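Packing for Bovport, badly

18 December 2019

Off to Bovport tomorow and nothing is in the case yet. Iolanda packed hers in June, or so she says. Two jumpers, three pairs of socks, the good coat. Boots on the train, always.

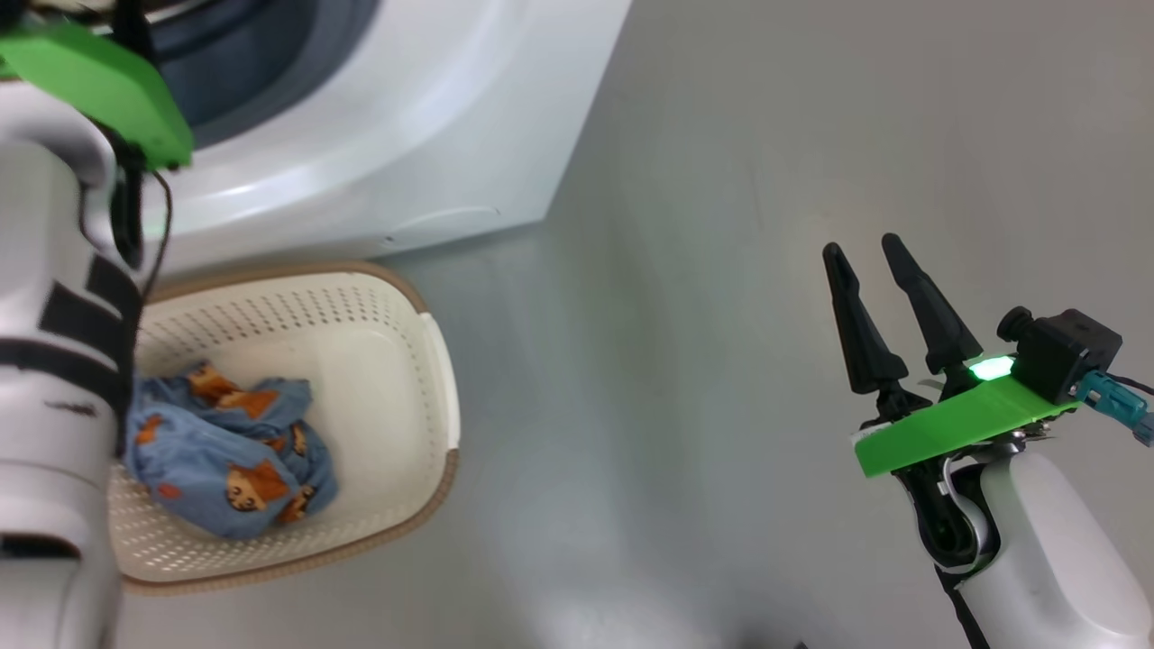

Still to do

Post the cards. Ring Lidley to ask if the late bus runs. Find the charger, which is not where I left it (it never is). Water the fern. Right, going to bed, will write when we get their.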